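Woven baskets: how to keep them clean and use them well

01/02/2022, by the editor of Moon Home Pages

In our flat we have no cupboard in the hall, so baskets do the work of a cupboard. I bought the first one in December from the Zamano shop and since then I learned a few things, mostly by mistakes.

First, look inside before you buy. Many people look only at the outside and the colour. Put your hand in and feel the walls. If a strand is sticking out, it will catch wool and tights for ever. Look also how open the weave is at the bottom. Small things such as hair pins and coins fall through, and you find them later under the shelf.

For dust, use a dry paintbrush, the soft kind, three or four centimetres wide. Go along the strands, then across them. The rim needs more patience when it is a thick twisted one, as the dust sits deep between the turns.

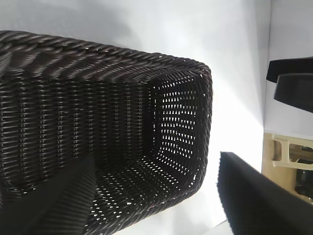

After brushing, turn the basket upside down over a newspaper and knock on the bottom with a flat hand. Synthetic weave you can also wash. I use lukewarm water with a little washing-up liquid, then rinse in the shower and leave it standing on its short side overnight. Natural willow or rattan I only wipe with a damp cloth.

If you keep small things in it, cut a piece of felt or thick cotton for the bottom. Measure the inside, not the outside, and take one centimetre less on each side. Do not glue it, or you cannot wash it any more.

Do not lift a full basket by one edge. Take it from below with both hands. And for scarves and gloves, roll them and put them standing, so you see all of them from above and don't need to dig.

Comments (3)

merar33: The paintbrush works very well, thank you. I used an old toothbrush for the corners.

Tea at 251: Can the synthetic ones stay on the balcony in winter? Mine became stiff and one strand broke.

Moon Home Pages: I would take it inside when it freezes. A broken strand you can tuck back with a blunt needle.

Recent tips
Lime marks on the kettle
Folding fitted sheets alone
Which drawer for the lids
How to store winter blankets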